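The Case Against Black, Gray and White

Aug 17, 2019

My kettle died this summer and I went to replace it with a green one. I don't have strong feelings about green. The old kettle was green, the one before it was a sort of mustard, and I assumed that kettles went on coming in colors the way socks do.

The big housewares store out on Schumacher Road had 50 kettles on display. I asked a young man in a gray polo shirt where the colored ones were, and he led me to a kettle in what the box called Storm. Storm is gray. He also offered me Fog, Slate and Oyster, and he said Oyster was popular with people who wanted something a little warmer. I looked at Oyster for a while, trying to feel warm.

I have been a nuisance on this subject ever since. Once you start noticing, you can't sit in a parking lot in peace. The lot behind the Garnum library holds 141 cars, and on a Saturday in my childhood it looked like a spilled bag of candy. There were brown cars with tan roofs. There was an orange station wagon that belonged to a dentist. Now it looks like a newspaper.

The usual defense is resale value. You buy the gray car so that one day a stranger will want the gray car, and the stranger wants it for the sake of some later stranger. At the end of the line there must be a person who likes gray, and I would like to meet him and ask what he did with all our yellow.

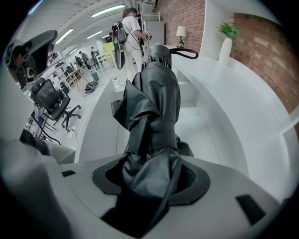 I blame luggage, partly. A suitcase is the one thing you own that you'll have to pick out of a moving crowd of its cousins, at midnight, with a stiff neck, and for 20 years we all bought it in black. Then we tied ribbons to the handles. It didn't stop at the airport, either. Black folds, a black strap, a black handle curving over something white, a pale gray body to go with it: you could lay out half the goods in any store on that scheme and leave the shopper to sort out which is the toaster cover and which is the camera bag. Even the sleeves have gone gray. My own new suitcase is a Hisiria, and it came in two colors, Black and Graphite. I held them side by side under the store lights and chose the one nearer the register.

The second defense is taste. Neutral things, we're told, go with everything. I accept this as a fact about neutral things, but I'm not sure what the everything is supposed to be any longer. My sister-in-law did her whole downstairs in a paint called Stulora Mist, some 400 dollars' worth of it, so that her furniture would stand out. Then she bought a gray couch. It's a very comfortable couch and I have twice missed it when sitting down at dusk.

I'll admit that color went badly wrong in its day. I grew up with an avocado bathtub. My parents had a carpet that was brown and orange in swirls, and you could lose a sandwich in it until spring. People who lived through that are entitled to lie down in a white room for a few years. But it has been a good many years now, and some of us have children who think a red refrigerator is a joke from a cartoon.

What bothers me most is how careful it all is. An ugly blue lamp means that at some point a person stood in a shop and wanted a blue lamp. They may have been wrong. Their friends may have told them so in the car. A gray lamp tells you that a person needed a lamp, got through it without an argument, and went home.

I did find a kettle in the end, at a church sale, for two dollars. It's red, with a dent near the spout and a whistle that starts well before the water is ready. My wife says it doesn't go with anything. In September we're having the kitchen painted, and I've been told I may choose between Pebble and Ash. I have asked to see something in tomato.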